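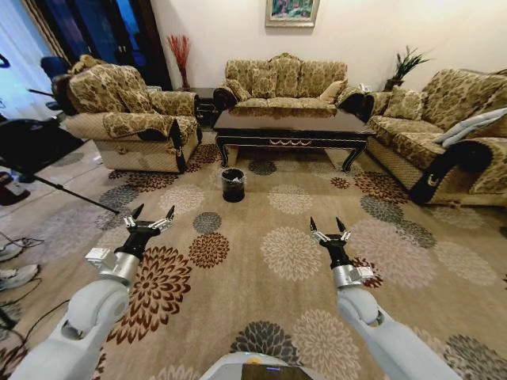

Right gripper opens by itself on a two-arm robot

Posted by Ghazal Esfahani, Sat 17 June

I run a two-arm Teveck in living rooms, mostly small pick-up jobs. The work right now is lifting a little black trash bin off the rug and setting it down somewhere else. Since the last update the right gripper lets go partway through the lift. The left one never does it. The log shows error 439 and then nothing, and the arm carries on as if it still had the bin.

It dropped the bin 7 times in 65 lifts. I have swapped the finger pads and run the homing routine twice. There is a coffee table with a glossy top close by and I would like this fixed before something heavier lands on it. Is 439 a motor fault or a cable fault? The manual only says "grip state lost."

pidstead_mike

Had the same code last September. On mine it was the connector inside the wrist collar. When the forearm rolls past a certain point the cable pulls tight, the encoder signal drops out for a moment, and the controller falls back to its default, and the default is open.

Power everything down at the main switch first, not just with the stop button. Take the collar off (2 screws), push the plug in until it clicks, and leave more slack before you close it up. Then roll the wrist slowly by hand through its full range and make sure nothing tugs. If the plug looks bent, replace the whole lead – bending it back lasted me a week.

Also go into the gripper settings and change "on signal loss" from open to hold. That won't cure the fault but it stops the drops. Keep your fingers out of there when you test it, because in hold it doesn't let go until you clear the error.

Lumia fan

Mine did that too, I rolled back the update and it was fine after. Might be worth a try.

bakhtiari_repairs

Rolling back can hide it, because the older version didn't always log a short dropout. Swap the left and right gripper leads if they're the same length on your model. If the error moves to the left arm, it's the lead. If it stays on the right, look at the wrist board, and don't run that arm near people until it's sorted.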